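Bostow Clothing Swap - Frequently Asked Questions

Last updated August. Read this before you email, pls. Most answers are here.

What is it?
A clothing swap. Bring clothes, take clothes, no money. Upstairs hall at Nekik House, doors at 10.

How many items can I bring?
As many as you can carry in one trip. We handed out 1,149 pieces last time and had 900 hangers, so if you own spare hangers, bring them.

Do I get points or tokens?
No. Tried tokens, too slow at the door. Take what you'll wear.

What do you accept?
Clean clothes, any size, kids and adults. Nightwear yes. Coats yes. Shoes in pairs only. No underwear, no swimwear, no single socks.

Does everything have to be perfect?
No. Missing button is fine, pin a note on it. Stains, no. Spread each piece out on the bed at home and check the cuffs and hem before you bag it. Cuffs are where we reject the most.

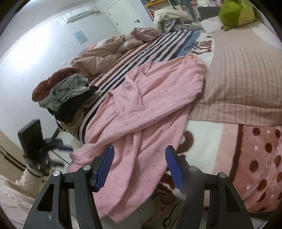 Nima Bakhtiari wrote in to add that armpits and collars should be on the list too, and that a faded collar put her off an otherwise good shirt at the spring swap. Fair. Check armpits and collars.

Can I bring patterned or kids stuff from years ago?
Yes. Age doesnt matter, condition does. Small prints go fast.

How should I pack it?
Folded, in a bag you don't need back. Light colors separate from dark if you can. No bin liners with holes, we had 2 split on the stairs. Soft things like pajamas and tees can be rolled.
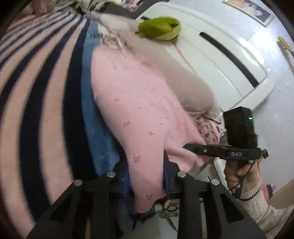 Label the bag with the main size. Just the size, big letters, no name. Mixed sizes, write MIX and leave it at the long table by the window.

Can I drop off early?
Evening before, 5 to 7 pm, side door on Waweru Street. Not the front steps. Bags left on the steps get rained on and we can't use them.

What happens to leftovers?
Anything still on the rails at 3 goes to the Allow reuse store. You can't get items back after that, so dont bring something you're unsure about.

Is there a changing room?
Two curtains and a mirror. Wear something thin you can try things on over.

Parking?
Street only. Bus stop is closer.

Can I come if I have nothing to bring?
Yes.

Do you take bedding or curtains?
Not at this one. Ask at the desk about the winter linen day, date to be confrmed.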